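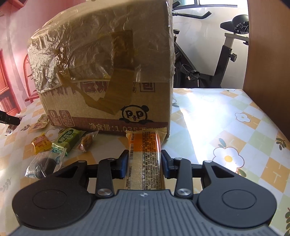 Chapter 4
Sorting and Packing: The Work of the Small Packet

Pick up any individually wrapped snack and you are holding a very complete piece of packaging. It protects the food, it closes off one serving, and it carries a surprising amount of reading matter in very little space. Then think about what happens when dozens of them arrive together in one box, all different lengths and thicknesses, and have to be put in some kind of order. I love this part of the course, and I hope that by the end of the chapter you will never again tip a box of treats onto a table without stopping to look!

In Chapter 3 we dealt with goods that come in one shape. Cans stack. Bags of rice slump in a predictable way. Mixed snacks do neither. A round cookie in a clear wrapper rolls or slides, a flat sachet hides under its neighbors, and a long bar sticks up out of whatever you put it in. The outer carton has to cope with all of them at once.

4.1 Starting with the carton

Most students want to go straight to the snacks. Start with the box. It tells you how the load was expected to travel, and its printing often gives the net contents for the whole package (on Chinese cartons, look for the characters 净含量). Look next at what has been added on top of the printing. Plastic film and packing tape are put on after the carton is made, and they often cover the very words you need. Copy down what you can read before you cut anything, and leave a blank in your notes for what you can't.

Tape deserves a minute to itself. A wide strip laid flat holds along its whole width, while a strip that has twisted on itself sticks only in places. You will find both on the same box more often than you might expect.

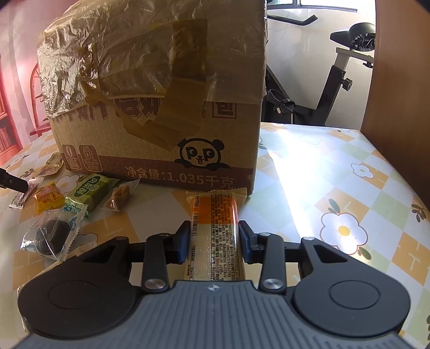 Cut the film away from the printed panels and keep the pieces until the sorting is finished, in case a label has come off with them.

4.2 Reading one packet

Choose a long packet for your first try. The crimped seal at the end is the easiest feature to find, and the little teeth along its edge give you a place to begin a tear. Next, find the text panel. On a small wrapper the print can be tiny, and a hand lens is well worth having. Ingredients, storage advice and the maker's address are all likely to be squeezed in there, with a barcode or a QR code wherever room was left.

The exercises in this chapter use the Nornia assortment, a teaching set of 171 packets made up for this book. You can do every one of them with a mixed box from your own kitchen – the results are just as good, and you get to eat them afterward.

4.3 Making groups

There are many fair ways to sort a pile. The Gistavar method goes by shape first: long, flat, round, and everything else. The Jesel method goes by wrapper, so that foil, clear film and printed film each get their own place. Shape is quicker when you are about to repack. Wrapper is better when you are checking seals, and it brings together packets that look alike under your fingers even when their colors have nothing in common.

Work on a cloth if you can. It keeps the round pieces from wandering, and a checked pattern gives you ready-made rows.

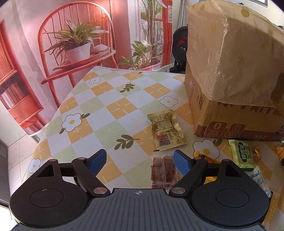
Leave open space between groups, at least the width of your hand, so that a late arrival from the bottom of the carton has somewhere to go. Small clear packets are the ones most often missed, and a foil sachet can easily lie on top of one.

Before you go on

Set out 36 packets from your box and sort them by shape. Record your groups, mix everything up, and sort again by wrapper. Which packets changed company? Keep both lists. You will need them in Section 4.4, where we begin filling trays with 51 pockets each and find out what to do with the long ones.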